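Part 5. Fixing the pegboard to the desk

The Dellitz leaflet says the board goes up in minutes with one person. Sinan Yazıcı and I doubt that. Get a second pair of hands.

1. Clear the back of the desktop and stand the board along it. Keep any box you want beside it at the left end.

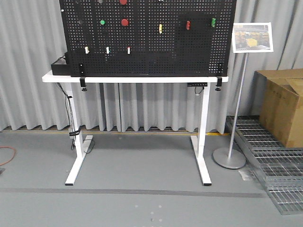 2. Hook the 2 brackets over the back edge, one left and one right, with the screw knobs hanging below the top. The leaflet calls the spacing "self-finding". Measure it.

3. Fit the coloured knobs and pegs last. Big red ones high up, small white ones in a row lower down, if you follow our layout — any other will do.
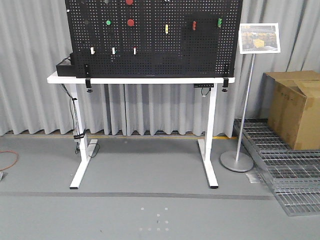

4. Tighten each star knob by hand. We don't believe the claim that pliers do no harm. 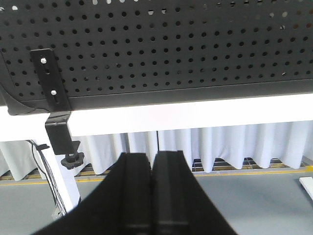 Fig. 5: Clamp, star knob and slotted plate

Note: the plate has slots, so the board can supposedly be levelled later. Do it now, before the knobs are tight.

Caution: keep cables clear of the clamp. Tug the board gently at both ends.

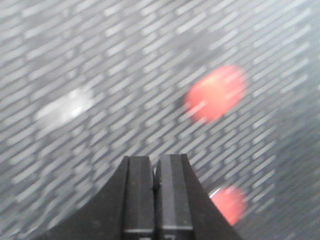 If it shifts, slacken both knobs and go back to step 2. Check again on Friday, whatever the leaflet says about never needing to.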